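Thursday, late

Quote from Dorketti came in at lunch. I read it standing up, which was a mistake, and then again sitting down with a pencil. The arm itself is in line with what Győző Bárány said it would be. Everything that makes the arm do anything is on page 2, in smaller type. Gripper, mounting base, controller license, "commissioning." Commissioning is a man coming for a day. I asked what happens if he needs two days and got a brochure back.

The gripper fingers are listed as consumables. A set of pads is 757. How long does a set last? "Depends on application." Our application is bread. I wrote that in the first email, and in the second one, and on the phone I said it slowly.

Győző is keen. He has been keen since February, when he went to see the people at Katance and came home talking about payback periods. His spreadsheet has us breaking even in 40 months, and I don't believe a cell of it. He has put down nothing for cleaning, nothing for the hour each morning when somebody has to set the baskets out exactly where the arm expects them, and nothing for power. He has also assumed that the person freed up from packing turns into a saving. She doesn't. She goes over to the slicer, where we're short anyway, and I still pay her. I'd like that, but it belongs in a different column.

Pruranitz want 2,745 for a month's rental, training included, and I could stomach that. It would be money gone, but it would be our own floor, our own flour dust and our own crew grumbling at it. Győző says rental is throwing money in the river. Maybe so. I've thrown more in on that proofer.

Called Lytvynenko about insurance. They want to know if the arm will be fenced. I said the salesman told me it didn't need fencing. They said they would like that in writing from someone other than the salesman. So would I.

We spent the afternoon with the thing. I'd made up my mind to be fair to it. It moves nicely, I'll give it that, and it's quieter than I'd feared. But I kept looking at the bread. A crust like that marks if you look at it wrong, and a squeeze that's fine on a roll is going to be too much for anything with cream in it. I asked if the grip force can be set for each product. Yes, with the software package. Is the software package in the quote? It is "available."

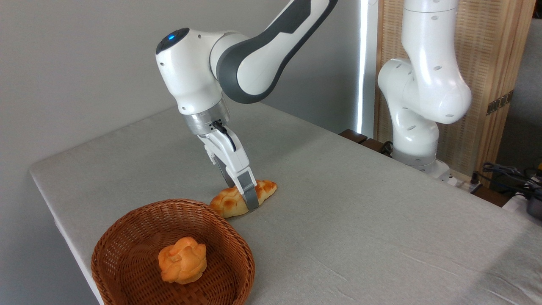 Before I sign anything

Get the price of the software package as a number, on paper, with what it costs in the second year.

Ask Dorketti for a trial with our own rolls, a full tray, the ugly ones as well. One roll at a time on a nice cloth tells me very little about six in the morning.

Find out who fixes it on a weekend and what they charge to pick up the phone.

Measure the end of the packing bench again. Győź​ő's drawing leaves out the door.

Have him redo the spreadsheet without the wages line. If it still comes out well I'll read it properly and say sorry to him.

Ring Pruranitz and ask if the rental comes off the price should we buy later. I bet it doesn't.

Bed. Dough at four.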